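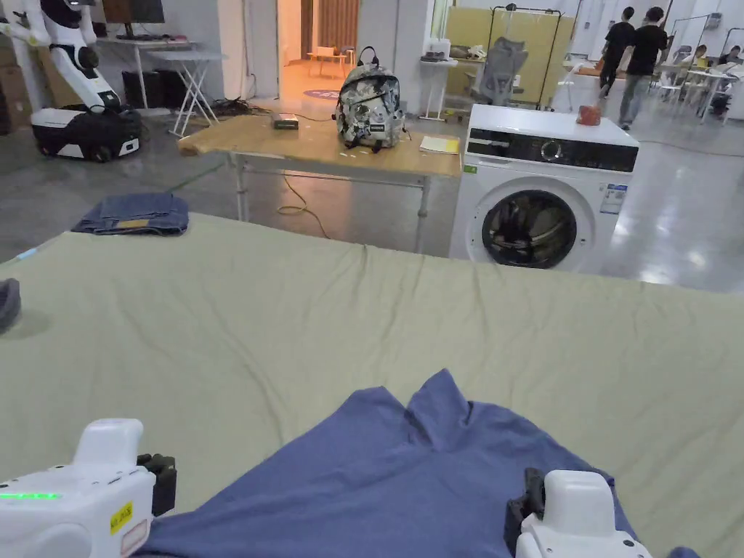

Zyanya Ibarra asked after the last report why we still do shirts with two grippers when one would halve the cost per demo. Short version: one hand drags the cloth, two hands fold it. We tried single for towels, ok. Shirts no.

Progress report, Kosley cloth handling project
To: Vekance program office
Tuesday, November 12, 2024

Where we are. 401 shirt demos kept so far, all by hand with the handheld grippers. Another 70 thrown out, mostly tracking loss when the operator turns the wrist too fast. Jeans started, numbers too small to report yet. Remote control sessions on the Alvarado arms are behind, 6 operators trained out of the ten we promised. Will catch up in December if the second headset comes back from repair.

What changed. Operators now close the fingers fully before each take so the zero is the same every time. Sounds minor, it fixed most of the width drift. Also slower starts, one full second still before the first move.

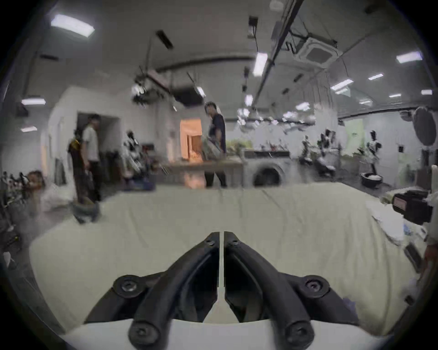

Heriberto Hinojosa would like the closing step done by script, he thinks people will skip it by the end of a shift. Fair point. Tiburcio is writing a check that rejects the take on the spot if the zero is off. Not ready, end of the month probly.

Problems. Sleeves. Collar and body go fine but operators all handle the sleeves differently and the policy averages them into something useless. We wrote a one page rule: left sleeve first, pinch at the cuff, lay it flat before touching the other one. Demos from before the rule are tagged so they can be left out of training. Some 4 days lost to that retagging, not in the plan.

Budget. On track apart from finger pads, they wear faster then quoted. Will need one more order from Tosedness. 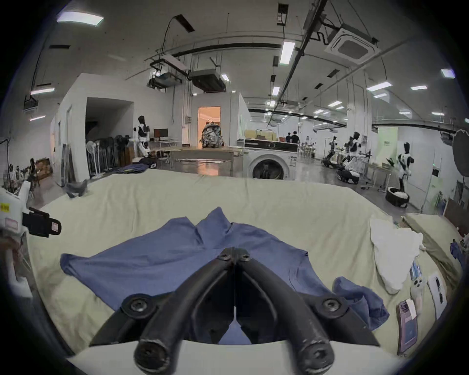 Manipulation Data Team, Kosley
Next period: crumpled starts as well as flat ones, then the first run of the trained policy on shirts. Would like a decision from your side on whether bedding stays in scope. Baltazar has the cost sheet, send questions to him directly. Full take log follows seperately.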